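Grumness Lighting Retrofit
Progress report to the funder, second period
27 Sep 2024

1. Where we are

The short version is that the work is behind, the money is not, and I am less sure of the savings than I was when the bid went in. Longer version follows.

The grant pays for the replacement of old fluorescent fittings and outside floodlights at the Grumness site with LED units, plus new controls where the wiring will take them. The full schedule is 400 fittings. At the close of this period 110 are up, wired, tested and signed off. The programme in the bid had us further on than that, and I don't propose to dress it up.

The fittings come from Potine. The installation contract is with Wultmont, and the controls are Guerra units throughout. All three were chosen before I took over the reporting, and I have tried to judge them on what has happened since.

2. What has been fitted

The outside wall lights are done on the north and west faces. These are the sealed wall packs with the die-cast body, and I have no complaint about the build. The gaskets sit properly, the hinges hold while you work on them, and the photocells switch on and off at sensible times. Two of them were mounted with the cable entry facing up, against the maker's sheet, and Wultmont has turned them round at its own cost.

Indoors, the corridors and the stairwells are finished. The stairwell fittings include the emergency packs and these have had their full discharge test. All passed, though I would point out that new batteries usually do, and the test that tells us something is the one a year from now.

The larger rooms have been started and not finished. Part of the delay is access. Part of it is that the old ceiling grid is not the size the drawings say it is, and the flat panels ordered for it were made to the drawings. Wultmont's answer was to trim the grid. Mine was that somebody should have put a tape measure on it before the order was placed. We have settled on an adapter frame, supplied by Potine at a price I consider high, and the contingency has covered it. 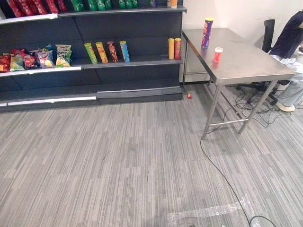
Shelving and steel table at Grumness.

3. Light levels and colour

The bid promised "improved light quality in all areas". I would rather it had promised a number, as there is now some argument over what counts. We have taken meter readings before and after in each finished space, at floor level on the stairs and at working height elsewhere. Readings are higher in every corridor. On the stairs they are higher on the treads and slightly lower on the half landings, where the new fittings throw less light sideways than the old tubes did. The half landings are still within the level set in the specification, but people notice them, and we have had comments.

Colour is the other complaint. The fittings were sold as a neutral white. Those from the first delivery and those from the second do not match when you see them side by side, which on the long corridor you do. Potine says both batches are within tolerance. They may well be. A tolerance wide enough to see with the naked eye from one end of a corridor is not much use to me, and I have asked for the second batch to be swapped. No reply in writing yet.

I should add a word on colour rendering, which I think was undersold in the bid and oversold by the supplier. The outside units have a modest rating and that is fine for a wall and a path. The same rating was proposed for some of the indoor rooms to save money, and I have refused it.

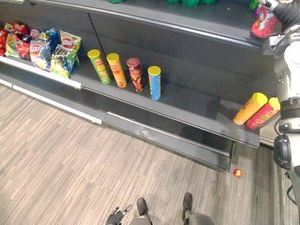

Colour rendering matters most where people have to tell one thing from another quickly, and a lux meter won't tell you whether they can. A fitting can give plenty of light and still make a dull brown out of a decent red. The supplier's own demonstration used a printed card of colour patches under a lamp on a bench, which proves very little about a real room. I would sooner go by ordinary things with strong printing on them. The crisp packets on the middle shelf are as good a check as any: red, red and yellow, blue and purple, green and white, all leaning on each other, with a white price strip running along the edge underneath. If a lamp can keep those apart and leave the strip looking white, I will believe the data sheet. I have asked that the better-rated panel be used in every indoor room where goods or labels have to be read, and the extra cost is set out in section 6.

4. Controls

This is the part of the project I have least faith in. The Guerra sensors are meant to dim the corridor lights when there is nobody there and bring them up again when there is. The dimming works. The bringing up is slower than it should be, and on one stretch you can walk a good few paces in the gloom before the sensor takes any interest in you. Guerra has adjusted the settings remotely and says the fault is cured. I walked the same stretch the day after and it was better, but I would not call it cured.

There is also the matter of the app. The handover pack says all settings can be changed from a phone. They can, provided the phone is logged in to an account that Guerra controls and the account stays live. I asked what happens when the free period ends and was told that terms would be "confirmed nearer the time". My view is that we should not accept any control that needs a paid account to change a timer. Wultmont has been asked to price plain wall controllers for the remaining rooms so that we at least have a figure to compare.

5. Energy use

The bid claimed a large cut in lighting energy. I can neither confirm nor deny it at this stage. The reasons are dull ones. The building has a single main meter and the lighting circuits are not metered separately, so any saving has to be picked out from everything else that goes on. The sub-meter that was meant to solve this was delivered without its current clamps. They arrived in September and the meter is now reading, but that means we have no proper "before" figure for the circuits already changed.

What we can do is measure the rooms still on old fittings for a few weeks, change them, and measure again. It will give a fair comparison for those rooms only. I would ask the funder to accept that as the basis for the final report, in place of the sum in the bid, which took the wattage printed on the old tubes and multiplied it by hours of use that I cannot find a source for.
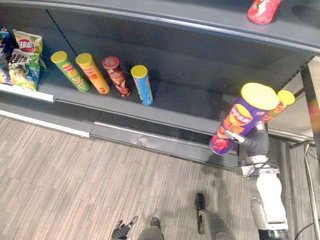

The hours matter more than the wattage. If the lights in a room were on half as long as the bid assumed, the saving is half as big and the payback twice as long, however good the fitting is. We have put simple loggers in the unfinished rooms to record when the lights are on. Early readings suggest the bid was generous. I will give proper figures in the next report and not before.

6. Money

Spending is within the approved total. The points to note are these:

The adapter frames came to £2,200, all of it from contingency.

The change to the better-rated panels is not yet ordered. Potine's quote is expected before the next claim, and no order will go in until the funder has agreed it.

Wultmont has billed for the stages signed off and for nothing else. One invoice included a charge for waiting time on a day when its own van had not turned up with the access tower. It was sent back and has been reissued without the charge.

A retention of 5 per cent is being held on each payment until the snags are cleared. Wultmont has asked for an early release on the outside work. I have said no while the lamp colour question is open, even though the outside units are not affected, as it is all one contract.

7. Risks

Supply. Potine has stopped quoting firm dates for the flat panels and now gives a week "subject to stock". I have treated these as guesses.

Warranty. The certificate sent with the first delivery covers the fitting and excludes the driver. The driver is the part that fails. We were told at tender that the cover was for the whole unit, and I have that in an email. Potine is looking into it.

Disposal. The old tubes contain mercury and have to go to a licensed carrier. Collection notes are on file for the first load. The second load is boxed and waiting, and I will not sign the stage off on a promise of a note to follow.

8. Next period

Finish the large rooms, starting with those where the grid has now been measured. Get a written answer on batch colour and on the driver warranty. Decide on controls for the remaining rooms once Wultmont's price is in. Carry on logging hours in the rooms not yet changed.

We ask the funder for two decisions: approval in principle for the better-rated panels, and agreement to the revised way of measuring energy savings described in section 5. Both are needed before the next order is placed.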